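## Unit 2: Laying Out a Shared Workroom

Last time we measured benches. Today is the fun part — deciding where they go! Bring your floor sketch from the first unit, a soft pencil and a good eraser, because you are going to change your mind a lot.

### Start with the big table

Every shared workroom needs one large surface that belongs to no single person. Put it on your sketch before anything else. I like a white top, plain and smooth, because a dropped screw shows up right away and you can see at a glance what still needs to be put back. Small parts go in a shallow tray. A tray can be picked up and carried off whole when the next group wants the space, and that one habit saves so much grumbling.

### Then the window wall

Daylight is free and it's lovely to work by, so give it to the bench where people will sit longest. Watch what happens with screens, though. A monitor facing the window picks up glare, and one with the window right behind it makes you squint. A monitor arm helps a great deal here: you can swing the screen a little as the light moves, and you get the bench top underneath it back for tools.

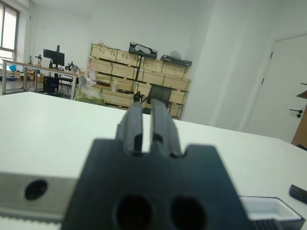
*Fig. 2. Large white table, with a wood-topped bench at the window and stacked crates beyond.*

Look at how much goes on under a bench. A computer tower can live down there very happily, but then the chair and somebody's knees want the same spot. Draw the tower on your plan! Half the sketches I get back have forgotten it, and the chair ends up parked in the walkway.

### Storage that goes up

Crates are my favorite thing in this whole unit. Stacked in rows, they use height you would otherwise waste, and light wood keeps a tall stack from feeling gloomy. Three things to settle on paper:

- what goes low (heavy stuff, always)
- which crates get opened every day, and so belong between hip and shoulder
- where you stand while you pull one out

Cardboard boxes are fine for a delivery. Give them a marked place on the floor and a date to be gone by.

### Exercise (15 minutes, in pairs)

Swap sketches. Trace the walk from the door to the big table, then to the window bench, then to storage. Circle every spot where two people would bump. Zuweira Kyei's pair should start with the Kwofie plan, and Kjell's with Zomelus — they have opposite problems and I want to hear both.

For next time: redraw your plan and add 200 words on one thing you moved.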